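5.2 Are the savings real?

The case for the shorter questionnaire rests mostly on the Arnlow trial, where 2,000 households were sent the old form and 1,000 the new one. Fashola reads the higher return rate as proof that people dislike long forms. We are less sure. The new form went out in August, with a reply envelope, and the old one had neither advantage. Of the 290 late replies in Ferlow, we could trace only 40 to a named address, and Mrema's correction treats the rest as if they came from the same streets. That is a large step to take on so little.

Nor does length explain the gaps in the answers. Questions on rent were skipped as often in the short form as in the long one – a result the trial report leaves to a footnote. Until both forms are posted in the same week, to the same kind of household, we would not put a figure on the saving. 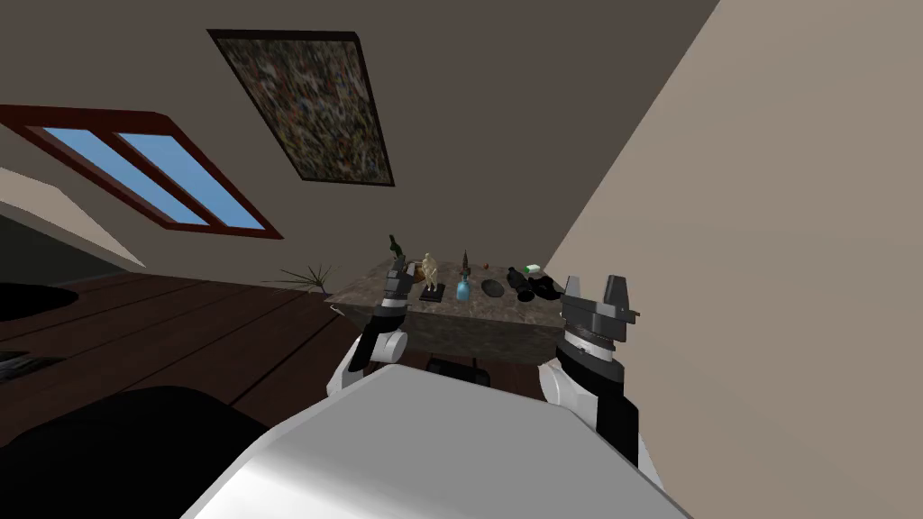
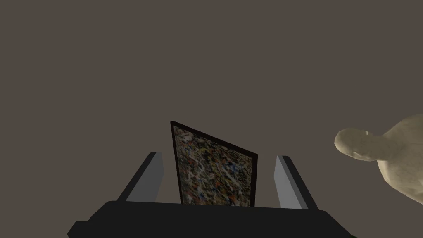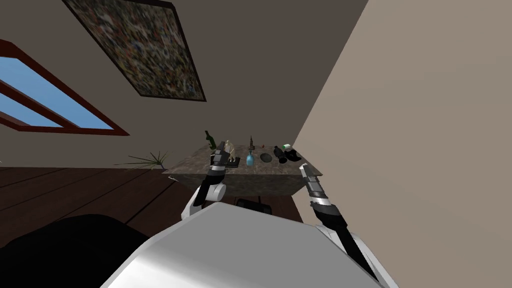 Figure 7. Computer-rendered views. First and third: both arms and a marble-topped table. Second: gripper against a plain wall.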